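The Tyranny of the White Tabletop

Buy a white table and you have bought a hobby. The hobby is wiping.

I learned this over one long winter with the Wirnby, a plain white desk that a small firm called Stemska sells to people who believe their lives are about to become simpler. Mine was going to hold a lamp and a notebook. By January it had held a bike chain, a leaking pen, two kinds of soup and a tax return, and it had opinions on all of them.

Dark wood forgives. You can drop half a piece of toast on a walnut table and not meet it again until spring. A white top reports everything. Crumbs look like gravel. A single hair looks like a crack, and you will spend a minute trying to work out whether you need a cloth or a repairman.

The catalog people know this, and they have a way around it, which is to show the thing with nobody eating anywhere near it. The Stemska catalog offers 8 shades of white. I have stared at the sample cards under every bulb in my apartment and can tell apart two of them, one of which turned out to be the back of a card.

What the catalog calls a shade is mostly the light anyway. Put a white top under a strong lamp and the middle goes so bright it seems to be lit from below, while the corners drop to the gray of old dishwater. Move the lamp and the gray moves too. I spent an evening scrubbing a shadow - it was a stubborn one, and I used the good sponge.

The cleaning trade has been glad to help. Delberg makes a spray for white surfaces and another for surfaces that are "nearly white," and I own both. Hoshino sells a cloth that is supposed to last 3,000 wipes. I assume somebody in an office worked that out, and I hope they were paid well. Mine has gone soft at the edges and smells of lemon and defeat.

Still, I'll admit to the appeal. Every so often, for 10 minutes or so after a proper cleaning, there is a wide pale stretch with no ring, no smear and no mail on it, and anything dark that comes near it looks as sharp as ink. 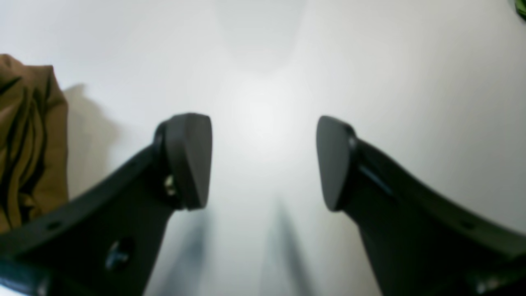

Living With It Anyway

Get a tray. Everything that drips goes on the tray, and the tray can be any color you like as long as it's brown. Wipe before dinner as well as after. Keep the lamp off to one side and learn to like gray corners. And if a guest sets down a glass of red wine, smile, count to three and go find the good sponge.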